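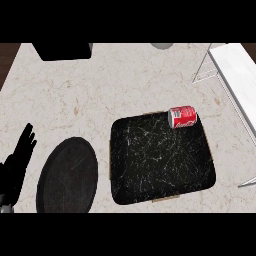
Stone Benchtop Templater and Installer
Brinemwood workshop, full time

Benmoussa supplies and fits natural and engineered stone alternatives to residential builders. The Brinemwood workshop completed 346 kitchens last financial year and is adding one position to its measure and install crew.

Duties

Site measure of kitchens, laundries and vanities using a digital templating unit. Checking of cabinets for level and squareness before template sign-off. Preparation of cut files, including sink and cooktop cut-outs, overhangs and joint positions. Vein layout on the slab with the client where the material calls for it. Installation, joining and sealing on site as part of a crew of four. Completion of job sheets on the day of the work.

Cutting and edge polishing are done in the workshop by separate staff. All processing is wet. On-site trimming is kept to a minimum and is carried out under the written dust control procedure, with a fitted respirator.

Requirements

Experience in stone, tiling or cabinetmaking. Current driver's licence (manual). Construction induction card. Ability to read a kitchen plan and work to a tolerance of a millimetre. Ability to take part in team lifts; a vacuum lifter and A-frame trolley are supplied. Respirator fit testing and health monitoring are arranged by the company before the start date and repeated each year.

Experience with Leder templating software is an advantage. Training is available for applicants who have used another system.

Hours and conditions

7 am start, 38 hours a week, with occasional overtime at the published rate. Most sites are within an hour's drive of the workshop. Vehicle, tools and protective clothing are supplied. There is a probation period of six months.

How to apply

Send a resumé and the names of two referees to Wen-hsiung Wu, Installation Manager, through the Plovia jobs portal, quoting reference 202. Applications close at the end of September. Shortlisted applicants will be asked to attend a paid half-day trial at the workshop.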